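Some notes on the house rules we use for recording with the hand-held grippers. People keep asking me for them after the Endale meetup, so I'm putting them in one thread. I run collection for a small group at Plorel. We record in ordinary homes.

Rule one is the oldest: the timer has to be readable to the operator without moving their head. On the lap is fine. If you have to lean to see it, the head view swings and the episode goes in the bad pile.

Rule two. Every marker face on both cubes gets wiped before the first take and after any food task. A smudge you can't see at arm's length still costs you tracking. Mylene Saludo pulled the dropouts for February and the worst day was a day of buttered toast.

Rule three, cables. Gripper cables run toward the operator's body, never across the work surface. Leave enough slack for full reach to the far edge of the table. Test that reach before you start, both arms.

Floor cables are a separate line on the sheet. Look down before you sit. If one can be unplugged, unplug it and coil it. If it can't, it stays where it is and the operator stays in the chair until the set is done. We had one trip, no injury, and I wrote this line the same evening.
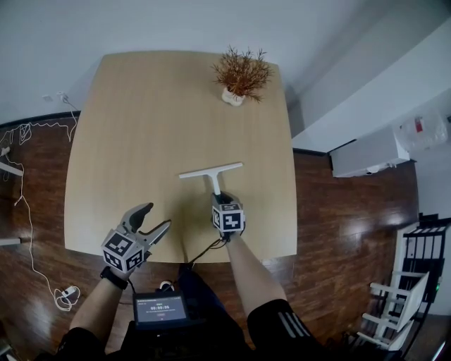 Rule four: both hands stay on the grippers for the whole episode, including one-handed tasks. The idle gripper stays open and in view near the table edge. Don't park it in your lap. Efren Talavera argued against this for weeks and I understand why, it's tiring. But an idle arm that drops out of view gives you a gap in the track, and we ended up throwing those away.

Rule five: decor stays. If the resident keeps a plant on the table, the plant is part of the task. You work around it. Moving it once between sets is allowed, and you write down that you did.

Exception – anything breakable or hot comes off, and so does anything with a name or address on it. Mail, pill bottles, school forms. Check the shelves behind the table too. The head view catches more wall than you think.

Length. Our cap is 450 episodes per home, then we move on. The Cancombe set has 1561 episodes in it and 235 were rejected on review. Most of those broke rule one or rule four.

Breaks. 3 sets, then stand up. Not optional, and the operator doesn't get to waive it. Wrists go before attention does, in my experience, and tired wrists show up as sloppy grasps on thin handles.

Someone asked about watches and rings. Watches are allowed if they sit clear of the gripper. Rings come off. Rogelio Ignacio wants watches off as well so the arms look more uniform. I said no for now – people wear watches.

Residents get the sheet before we come, in plain wording. They can stop a session at any point and they don't have to say why. Analyn Macapagal rewrote that part and it's better than mine was.

Still open: what to do about pets. The Broltholm people close the door on them. We haven't settled it. If your group has a written rule for this, send it to me, I'm redoing the sheet on Sunday.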